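Kikgate Townhall Questions, release 3

Text data card and README 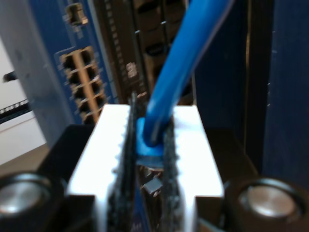
The collection contains questions which users of social platforms sent to the public question sessions of four technology companies. It was made for people who study how users speak to companies, and for students who need a small, clean set for topic work. The texts are in English. A question written first in another language is included only when the sender also gave an English version.

Maintainer: Gearóid Kinsella, Kikgate
Earlier maintainer: Ó Gríofa language group (releases 1 and 2)

What is inside

The release has 3879 questions from 259 sessions. Each question is one row. In 771 rows there is also the answer, as a short written summary made by our annotators. We do not give the spoken answer word by word, as the companies did not all agree to it.

The files are:

questions.tsv — the main table, one row for each question
answers.tsv — the summaries, joined by question_id
sessions.tsv — month, host company, type of session (hall, stream or mixed)
topics.txt — the list of topic labels with a short explanation of each
CHANGES.txt — what is different from release 2

All files are UTF-8 with tab separators. Please do not open them in a spreadsheet program with automatic dates turned on. It changes some of the session codes, and we received several reports about "broken" files which were only this.

Columns in questions.tsv

question_id: a code, stable between releases
session_id: joins to sessions.tsv
text: the question, with names of private persons replaced by [NAME]
channel: post, form or microphone
topic: one label from topics.txt
topic_2: a second label, often empty
asked: yes, no or unknown

The column "asked" tells if the question was read aloud in the session. Unknown is used a lot for the older Woltmont sessions, where only the list of sent questions was kept. Do not count unknown as no. In release 1 these two were mixed, and a result based on that release should be checked again.

How the questions were collected

Trarex and Woltmont published the questions on their own session pages, and we copied them from there with permission. The other two hosts sent us exports. They asked to appear only as HOST_C and HOST_D, and we keep to this. Questions from the microphone were typed from recordings by one person and read by a second person.

We removed exact copies inside the same session. The same question asked in two different sessions stays in the data, for it can be interesting that people come back to it. Spelling is left as the sender wrote it.

Topic labels

There are 12 labels, for example privacy, access and price, jobs, school use, advertising, and free speech. Two annotators worked on every row and talked about the cases where they did not agree. The most difficult pair was privacy and advertising. If your work depends on the border between these two, please read the notes in topics.txt before you start.

Known problems

The questions are not a fair picture of all users. People who write to a company before a session are often already interested in it, and students are very present because many sessions took place in universities.

In 155 rows the text ends too early. The form of HOST_D had a limit on length and it cut the rest without warning. These rows have the mark CUT at the end of the text field.

The date of some sessions is known only by month, so sessions.tsv gives the month for all of them. Please do not use the order of rows inside a month as the order in time.

Use and license

You may use the data for research and teaching. For a commercial product, please write first. It is not allowed to try to find out who sent a question, also when it looks easy to do.

Corrections

Send corrections with the question_id and, if possible, one sentence about what is wrong. We collect them and put them in the next release, planned for March. Corrections of topic labels are welcome too — but please look in CHANGES.txt first, as many labels were already changed after release 2.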